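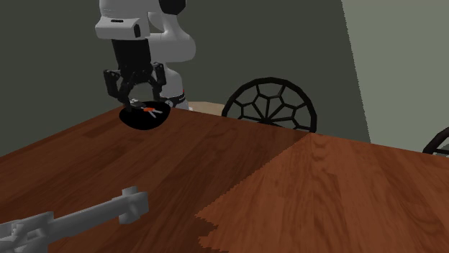

Minutes, simulation and gripper comparison meeting
16th February

Present: Rupert Kuster (chair), Hervé Caron, Orathai Ratanaporn, Nattawut Chuensuk (minutes)
Apologies: Ghassan Atallah

1. Previous minutes
Accepted with one change. Under item 4, "Dradville" should read "Dradville office".

2. Gripper comparison, key task
Orathai reported on the simulated runs at the wooden table. The batch is 400 episodes, split evenly between the two-fingered gripper and the multi-fingered one. Of these, 128 have been reviewed by hand. She asked that no totals be quoted outside the group until the review is finished.

Hervé said the multi-fingered model from Stostent still needs its joint limits checked against the supplier's sheet. He has found two that don't match and has written to them. Rupert asked whether runs made with the wrong limits should be thrown out. Agreed to keep them but label them.

There was some discussion about what counts as a grasp. Nattawut has been scoring any lift, Orathai only a lift that is held. Agreed to use Orathai's rule and rescore the earlier ones.
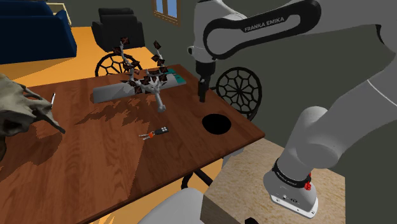
Rupert asked that the clutter on the table stay fixed for the rest of the comparison. Hervé would rather move it between episodes, as the controller may be learning one approach path. Left as is for this batch. To be looked at again in June.

3. Cameras
Nattawut has been comparing the wrist view with the room view. Dark objects are the main trouble. From the wrist they come out as one flat colour with no shading, and the depth estimate wanders. He will try a brighter light before changing any materials. Orathai pointed out that the real bench at Thongsuk is not well lit either, so the present setting should be kept as a second condition. 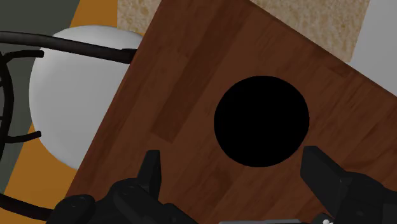
Wrist view with the gripper open, black disc on the tabletop.

4. Controller
Hervé has the Nunen controller running with the two-fingered gripper only. The multi-fingered version stops with an error on reset. Ghassan sent a note saying he had the same fault and got past it by loading the hand after the arm. Hervé to try this.

5. Other business
The shared drive is nearly full. Everyone to clear out old renders. Rupert will ask about more space.

Actions
Hervé: joint limits, reset error
Orathai: finish review of episodes, label the affected runs
Nattawut: rescore, lighting test
Rupert: storage, send minutes to Ghassan

Next meeting to be set by email.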